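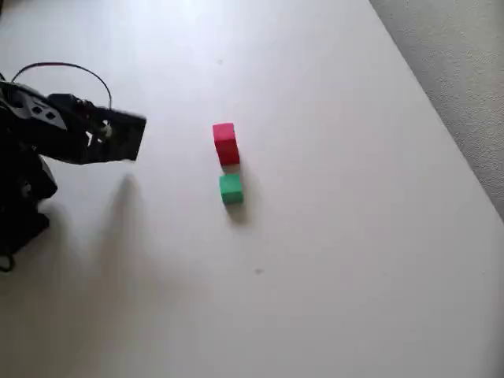 Notas para a palestra: arrumar uma mesa de trabalho

agosto de 2026 | Equipa Angelovski

Início | Palestras | Materiais | Contactos

Abertura (2 minutos)
Dizer de onde vem o tema: as oficinas de arrumação que fizemos em Clestska, em março. Agradecer à Trutdale a cedência da sala.

Ponto 1. O tampo
Um tampo branco e grande mostra logo o que lá está. O cubo vermelho, que parece de espuma, vê-se do fundo da sala. Falar também das sombras: com mais de uma luz, o contorno sai duplo e os objetos pequenos parecem mais longe da borda.

Ponto 2. As peças pequenas
Dois cubos ao centro, um acima do outro, com espaço livre à volta. Perguntar ao público onde poria um terceiro. Esperar pelas respostas antes de continuar.

Ponto 3. O que guardar
Em Clestska recolhemos 247 peças de espuma em quase 55 caixas. Demasiadas caixas. Hoje separamos por cor e só depois por tamanho. As peças com cantos gastos vão para uma caixa à parte.

Fecho
Mostrar a ficha Sturkumley e deixar cópias à saída. Quem quiser as medidas das caixas pode pedi-las no fim. Perguntas até à hora do intervalo.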